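The Second Life of the Spare Room

When the Grimon Street houses went up on the east side of Dudley, every one of them came with a small back room that the builder's plans marked "sewing." It had one window, one outlet and no closet. Few of the buyers sewed. Over the years the rooms filled with cribs, then with exercise bikes, then with whatever didn't fit anywhere else.

Now people want them back. Of the 835 houses in the tract, most still have the original layout, and sellers have started listing the sewing room first, ahead of the kitchen. A room with a door that shuts is worth money to someone who works from home three days a week.

The trouble is that a room of this size is hard to use well. The door swings in and takes up a corner. The window faces north on one side of the street and south on the other, so half the owners complain of gloom and the other half of glare. Heat was an afterthought. In many of the houses the duct to the back room is the last one on the run, and by March the people who work there have had enough of wearing a coat at the desk.

The Thepsuriya family bought on the south-facing side and spent their first winter moving furniture. The desk went under the window, then against the inside wall, then out to the hall. What finally settled it was a large rug. Once the floor was covered, the echo dropped enough for phone calls, and the desk could sit in the middle of the room with space to walk on either side. They spent less on the rug than they had on the second desk, which is now in the garage.

Putting the main piece in the middle goes against what most of us were taught. Small rooms are supposed to be furnished around the edges, with the center left open. In practice the open center often becomes a path to nowhere, and the walls get so crowded that the outlet and the window are both blocked.
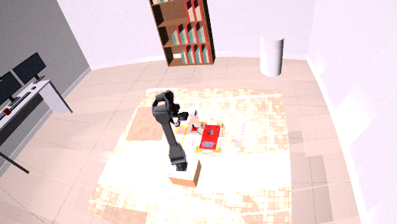
Josée Wong disagrees, and says she tried the middle of the room for two months and gave it up. Her complaint was cords. With one outlet on the wall, everything she plugged in ran across the floor, and she tripped on it twice before she pushed the desk back where it had been. She would tell a new owner to pay an electrician before buying so much as a lamp.

She has a point. A floor outlet solves the cord problem, but only in the houses with a crawl space. The ones on a slab need a channel cut in the concrete, and few owners go through with it after seeing the estimate.

Light is easier. A plain white shade cuts glare on the south side without darkening the room. On the north side, a lamp aimed at the ceiling does more good than one aimed at the desk. Paint matters less than people expect, though a flat finish is kinder than a glossy one in strong sun.

As for the door, several owners have rehung it to swing out into the hall. The job takes an afternoon and gives back five square feet.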